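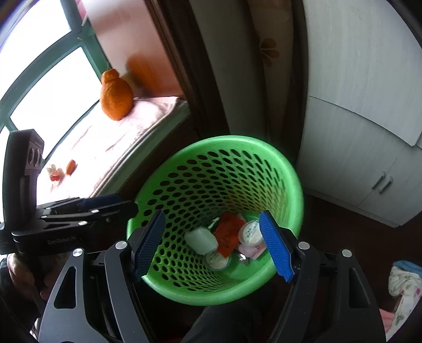

About Us

Starnosdale Equipment Planning started with one spreadsheet and one very patient school principal. She wanted robot arms for her shop class, had money for half of them, and needed an answer before the March budget meeting. We helped her work out a two-year plan, and we've been hooked on this kind of puzzle ever since!

Today we work with schools, small labs and family-owned shops that are getting ready to buy robots or automation equipment, often for the first time. We don't sell machines and we don't take a cut from anyone who does. You pay us for planning hours, and you keep everything we write up.

What we love most is starting with the chore. Tidying up, sorting, picking small things up and putting them down somewhere else – everyday jobs like these tell you more about the gripper you need than any catalog page. Soft wrappers and round tubs ask very different things of a pair of jaws, so we like to have the real items on hand when we talk about size, reach and spare pads.

Then comes the budget. Our planning sheet is called Tekia, and it has 28 lines. The purchase price is only one of them. Shipping, training, chargers, storage, replacement parts and the hours your own people will spend on setup all get a line too (yes, even the shelf it sits on). Most clients fill in a first draft with us in 10 working days, and we go over it together on a call.

For smaller groups we run Dulteo, a shared buying calendar. Members tell us what they hope to order in the coming year, and those with similar needs can ask for quotes together. There are 14 member groups so far, and the fee is $600 a year per group.

Our office is on the second floor of the Castaño building, up the stairs next to the print shop. Come by with your wish list, even if it's on the back of an envelope. We're happy to look at plans at any stage, and the first conversation is free.

Page last updated Dec 20, 2023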